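Call for participants: chore trials reviewers
Harnell Independent Appliance and Automation Review

Can a machine put away your washing yet? We doubt it, and we'd like 16 ordinary householders and shop workers to help us find out how far off it is.

You'll have seen the clips. A pair of grippers folds a towel, there's some music, and the caption says the laundry is sorted. What you don't get is the number of goes it took, who reset the cloth in between, or what happened when somebody handed it a fitted sheet. Harnell has no stake in any maker of these machines and takes no money from them. We write up what they do with a normal pile of stuff.
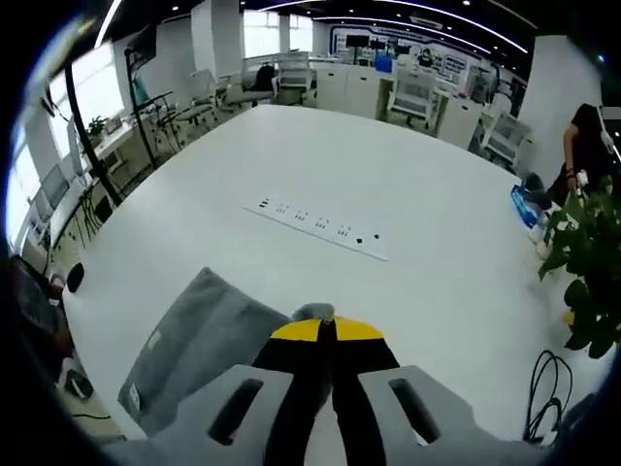
What you'll be doing

Sessions run for 3 hours. You will do a chore by hand, do it again using a hand-held gripper, then watch and score machine attempts at the same chore. The list so far covers folding towels and tea towels, restocking a shelf, bagging groceries and clearing a bench. Scoring is by your own standard. If you wouldn't put it in your linen cupboard, mark it down.

We'll be looking at two systems, the Flasis and the Pamach. Both come with big claims about housework. Neither supplier will be in the room during scoring. 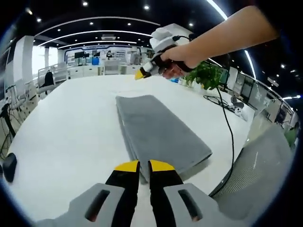 Towels are the first chore on the list and, in our view, the most flattering one for a machine. They're square, forgiving and usually one colour. A grey towel already folded into a long, thick stack on a big white table is about as kind as the job gets, and two fingers with yellow tips can be lined up over the end of it by anyone with a bit of patience. Your basket at home is another matter, with its inside-out jumpers and odd socks, and we'll want to hear about it.

Who we're after

People who do the chores in question, paid or unpaid. Cleaners, laundry hands, shelf fillers, parents and carers are all welcome. You must be 18 or over and able to stand for part of each session. No technical background needed. If you work for a robotics company, please sit this one out.

Time and payment

12 places are for householders and the rest for retail or laundry staff. Each person attends 3 sessions, starting in July, at our Manninen rooms. Sessions begin at 10 am. You'll be paid for your time at a flat rate, confirmed in writing before you commit, and travel is reimbursed on receipt.

How to apply

Send us a short note through the contact form, with the subject line "chore trials". Tell us which job you do most often and which one you'd hand over tomorrow if you trusted the machine. Enthusiasts may apply, but be prepared to have your favourite marked honestly.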